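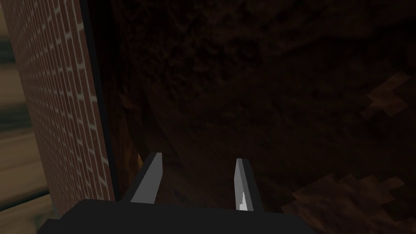

Prendon, 10/20/22

**Wrist view in sim – notes for Thursday talk**

- Say hello, thank Marites Agbayani for the scene files. Don't spend long on who we are.
- Start with the wrist view. Gripper open, brick wall down the left, dark brown surface filling most of the rest. Ask the room: how far away is that surface? Wait. Let them guess.
- Point – depth from one view is hard when the texture is dark and mottled. Matcher has very little to hold on to. Bricks are the opposite problem, lots of edges, all alike, so it locks on one course out.
- Lighter blocky patches on the right: our segmenter used to call these objects. Tudata labels didn't help. Fixed with a size check plus 2 views instead of one.
- Fingers. Mask them BEFORE the depth step. We had it after and the planner kept seeing its own fingers as obstacles, then refusing to move. Took us 3 days to find (pause, people laugh here)
- Planner is Keltari, stock settings. Wall goes in as a flat box with a margin. Margin too big = no path, too small = it scrapes. Show the slider if the laptop behaves.
- Numbers: 203 runs in the Catacutan scene set. Do NOT quote a succes rate yet, logs still being checked.
- Light. Bright left, dim middle. Auto exposure was off in sim and on in the lab, so teh two never matched. Now off in both.
- Next – real arm in November, same code, only the driver swapped.
- Questions. If someone asks about speed: about 2 seconds per plan, mostly collision checks. If they ask about learned grasping, send them to Marites.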